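Madora 185 Drum Dryer for Herbs and Leaf Teas
Low-heat drying for small processors, co-ops and farm kitchens
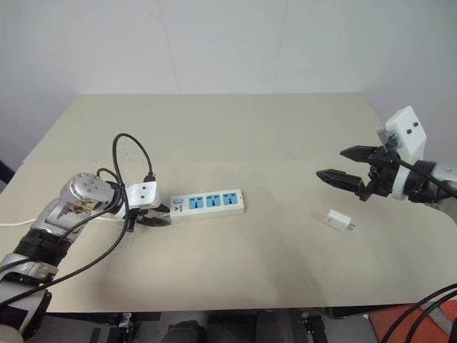

One mint grower told us the leaves came out so green that she went back to check the timer, and asked whether the same settings would work for lemon balm. They will, with a slightly slower drum. We love getting that question, as lemon balm is one of the crops we had in mind when we drew up this machine!

The Madora 185 is a slow-turning perforated drum with warm air drawn through it from the back. The drum holds 185 liters, and the leaf tumbles gently the whole time, so you don't get the damp clumps in the middle that flat trays are known for (anyone who has dried nettle on trays knows exactly the clumps we mean). Mint, sage, nettle, raspberry leaf, chamomile heads - all of them do well in it.

What's on the machine

Drum: stainless steel, perforated, lifts out for washing
Drum volume: 185 liters
Drum speeds: 6
Fans: 2, separately switched
Lowest air setting: 29 °C
Door: full width, hinged left or right (tell us when you order)
Lint and dust drawer: slides out from the front

The low end of the heat range is the part we're proudest of. Plenty of dryers are happy at high heat and get jumpy when you turn them down, and that's where flower heads lose their color. At 29 °C the Madora just keeps ticking along. It takes longer, of course, and a heavy load of comfrey may need to run overnight.

Seals and bearings

The door seal is the Lefèvre pattern, a soft hollow profile that presses into a groove and comes out by hand. The drum rides on Molten sealed bearings. They don't need grease, so please don't add any - it finds its way onto the drum rim and then you're cleaning that too.

Loading

Fill the drum loosely, up to the embossed line. Strip off thick stems first if you can. Roots should be sliced and run by themselves, with the drum on speed 1 or 2. For petals, use the fine mesh liner, sold separately, and start with only one fan on. You can add the second once the petals have stopped sticking to each other.

Cleaning between crops

Lift out the drum, rinse, let it drain, wipe the chamber and empty the drawer. After strong-smelling crops like peppermint, take the door seal out and wash it as well, or your next batch of chamomile will taste of toothpaste.

Delivery

Machines ship assembled from our Prakovness workshop, with the drum strapped for the trip. Remove both straps before switching on. Orders for the summer harvest should reach us by April. Spare seals and mesh liners are kept in stock all year.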